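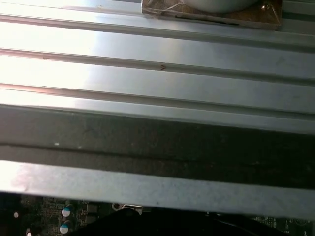
11 December 2018

Quick one, I've got to be out the door before it gets properly dark. 364 walks done. Tonight makes it the full year. One walk a day, minimum 2 miles, no banking extra for later. Those were the rules and I've stuck to them, mostly grumbling.

I was 40 when I started and I'm 41 now, which feels like it happened in a cagoule. Didn't tell anyone at first. Had the idea in the bath, went out the same evening in the wrong shoes, came home with a blister and a bad mood. Went again the next day because the blister was on the other side to the bit that rubs on my trainers. Not much more to the plan than that.

Since people keep asking about shoes. First pair were old running things and they died in January, heel went completely. Then the Drerix ones, which I moaned about on here for weeks. Stiff as a plank. Then one wet morning they'd softened up and I've hardly had them off. The laces are rubbish, too long and they come undone on hills. I've got different laces in now, brown ones out of some work boots, looks daft, don't care.

The coat is the Jimov and it's fine. Pockets too high. Hood blows off if the wind comes from the left, never from the right, no idea.
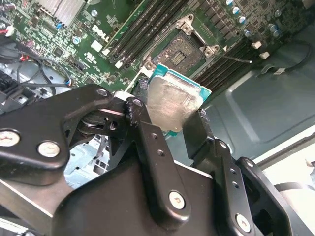 Worst walks, in no order. The one with the stomach bug, which was up and down the cul de sac for an hour in pyjamas and a coat. The one after the wedding, in wedding shoes, round a hotel car park just before midnight. The ice one. The one where I fell out with the goose. Not going over the goose again.

Best ones harder to pick. Anything by the canal first thing. The long one up past the reservoir in the summer when the water was so low you could see the old wall, and I sat on the bank and ate a whole packet of custard creams. Any walk that ends at Zamora if I'm being truthful, they do a cheese toastie with the pickle inside instead of on the side, and the windows steam up and you can sit there dripping and they dont mind.

I did try the Welness app for keeping track. Gave it up. It kept sending me little messages with confetti and then it lost a fortnight in the spring and told me my streak was broken. I was so cross I walked to the post box and back twice. Paper calendar on the fridge after that, a cross for every day, biro on a string. Much better. Pen ran out once and there's a week in green felt tip.
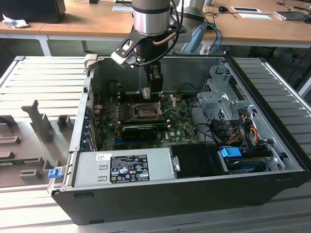 A comment under the last post asked what on earth I'm going to do the day after, and said they'd done a year of cold showers themselves and felt flat as anything when it stopped. Told me to have the next thing lined up before I finish. I've been thinking about that all week and I haven't got a next thing. I looked at swimming. The pool timetable is a mess, it's lanes when I could go and inflatables when I couldn't. Also the changing room floor.

So probably I'll just go for a walk? Maybe allow myself a day off if it's hammering down. Maybe not even write it on the calender. I do think I'd miss the dark ones, all the kitchens lit up and everyone's tea smelling better than mine.

My knee's been fine by the way, for those who asked. It was the shoes. My back is no better and no worse. I've lost no weight at all, see above re custard creams, but I sleep like a log and I know every dog between here and the station.

Right, coat on. Doing the canal loop tonight and then chips. Will put the route up tomorrow if I can find the cable for the printer, the map's scribbled all over and I want a clean one.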